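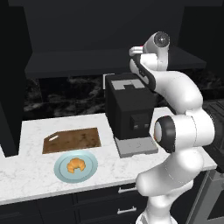 4. Comparison of grippers and wrist cameras in simulation

4.1 Setup

All trials in this section use the same arm model, a fixed-base articulated arm with a parallel gripper, placed beside a kitchen counter. The kitchen is one of the layouts in Plinura, our simulation package, and was kept because it gave trouble in earlier work. Most of its surfaces are very dark or very light, and the arm has to work between a counter and a low overhead hood. The base position was fixed for the whole study. Moving it further from the counter makes the reach easier for some tasks and harder for others, and we did not want to tune it for each gripper.

We compared two grippers. The first is the parallel gripper supplied with the arm model, called the standard gripper below. The second is the Skerkgate, a version with longer fingers and a softer pad model. Both close at the same commanded speed and stop on the same force limit. The finger pads are given the friction values we use on the bench at Villalba, where the standard gripper has been in use for some years. No Skerkgate had been built when the simulations were run in August, so its pad stiffness is an estimate.

Each gripper was tested with two controllers. The baseline is a joint-space position controller that follows a planned path and replans only when the path is blocked. The other, Treltlow, works in Cartesian space and corrects the approach from the wrist camera at each step. Both were given the same time limit of 70 seconds per trial. A trial was stopped early if the arm touched the coffee machine or the hood, and it was then counted as a failure whatever the state of the grasp.

In total we ran 2490 trials, divided equally between the combinations of gripper and controller as far as the number allowed. Object positions on the counter were drawn at random, and any draw that placed one object inside another was thrown away and repeated.

4.2 Approach to the cup

The cup task was chosen as the main test. The lid is wider than the body below it, so a gripper that comes down from above at a steep angle tends to catch the rim before the fingers reach a useful height. A shallow approach avoids the rim but brings the elbow low over the counter, and the planner must then keep the forearm clear of anything standing there. Figure 4 gives a view of the arm from the counter side of the workspace.

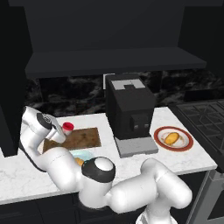
Figure 4. Simulated arm with the gripper angled down towards the red-lidded cup beside the cutting board.

With the baseline controller, most failures came from the forearm. The planner treats the gripper as a single box, and the longer fingers of the Skerkgate make that box larger. Paths that were open to the standard gripper were rejected, and the arm took a longer way round or ran out of time. We tried replacing the box with a separate shape for each finger. This removed many of the rejected paths but slowed planning enough that we left it out of the main runs.

Treltlow had fewer collisions with either gripper. Its failures were mostly of another kind: the fingers arrived at the right place with the wrist turned a few degrees too far, and one pad met the cup before the other. In simulation this pushes the cup sideways, and the controller then follows it. In the worst trials the cup was pushed up to the board and stopped there. Adding a short pause before the last part of the approach, so that the camera estimate could settle, reduced this behaviour without removing it.

4.3 Wrist camera view

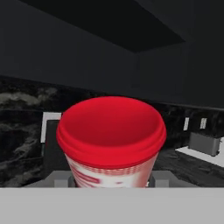
The wrist camera supplies the only image that Treltlow uses during the final approach and the grasp, so we looked at what it can and cannot measure. The object detector is trained on rendered images and returns an outline for the object and an estimate of its centre. At close range the outline is the weaker of the two. With the cup between the fingers, the pale gripper surface runs across the full width of the view and hides the lower part of the body, while the red lid remains clear against the dark wall and cupboard. We therefore fitted an ellipse to the rim of the lid and took the centre from that, using the body outline only at longer range. The printed bands on the cup are blurred at this distance and were not used.

The change helped the standard gripper more than the Skerkgate. The longer fingers place the object further from the camera, where the body outline was already fairly good. A second mounting position, higher on the wrist and tilted by a further 5 degrees, was tested for both. It showed more of the pads at the moment of contact but lost the far side of the counter, and the detector more often confused the cup with other objects early in the approach. We went back to the original mounting for the remaining tests.

Lighting was held constant throughout. Lorena Arancibia repeated a small set of trials with the lights dimmed, and the ellipse fit still held, though the pad edges became hard to separate from the background. Emiliano Echeverría is preparing the same test on the bench at Villalba with the standard gripper, using the original camera mounting and the same time limit. The croissant and bread roll tasks, which depend far more on the pad model, are reported separately in Section 5.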